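Trerow Tower: What I Found Out
Term project report, 2018-10-31

I picked the Trerow observation tower because I can see the site from my bus stop and I wanted to know what's going up! Kombo, the developer, says it will have 18 glass cabins and 1313 steps for anyone brave enough to skip the elevator (not me).
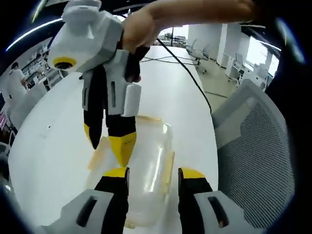
Fig. 1. Clear plastic bottle on its side on the long white table.

I read the Kombo planning packet in August, all of it, and then walked the waterfront to check the drawings against the street. The tower's shadow reaches seven blocks in winter, and the parking plan has 2478 spaces, way too many for Desura Street if you ask me.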